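Ticket 641
Opened by: Aníbal Peixoto
Site: Trornthorpe, demo kitchen
Product: Drister two-arm unit, chore pack "pour a drink"
Priority: normal (was high)
Status: open

Problem: task stops before the pour. Unit takes the bottle OK, then waits, then goes to safe hold. No error on the panel, just "step 6 not confirmed". Customer wants to know by Friday if this thing can serve water to visitors or not.

Tried so far
- restart, both arms re-homed
- swapped the right wrist cable for the spare
- went back to the May release. same thing
- ran it with the cap already off: pours, spills a bit, fine

So grip is OK and tilt is OK. It's the cap. Step 6 is "left hand to cap" and the left hand never goes.

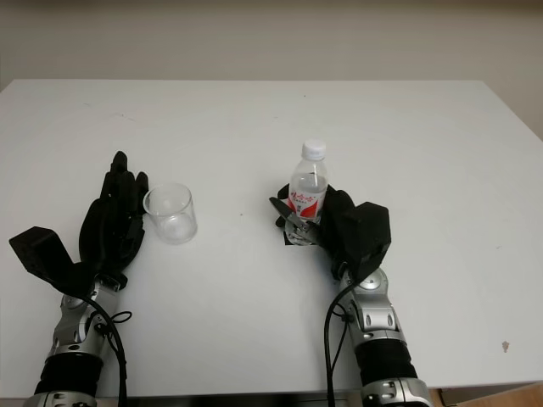
Caldeira support asked if the table layout matches the setup sheet. It does as far as I can tell, and I've moved things around plenty with no change. My guess is the planner sees the glass as something to stay clear of. Tumbler is standing right by the left fingertips, bottle is over in the right hand with the white cap still on, so the left has to get past the glass first. Also the grip is low on the bottle, near the base, which leaves the cap free but I don't love it for twisting. Plastic that thin will give if you squeeze.

Reply from Ramitz (integration), 20 July 2022:
Clearance around objects is set to 26 mm in your config. Default is lower. Try dropping it, and move the glass farther back for one run so we know wich one it is. Send the log either way.

Update, Aníbal:
Did both. Glass back: left hand goes to the cap, touches it, slips. 2 tries, same slip. Glass in normal spot with lower clearance: hand goes too, slips too. So clearance was one bug and the twist is another one. Please split the ticket.

Told the customer: it can pour if a person opens the bottle. Not serving visitors alone yet. They asked about wiping the table after, I said seperate ticket.

Next: rubber fingertip covers from Drister, ordered. Keep open till they're on and tested.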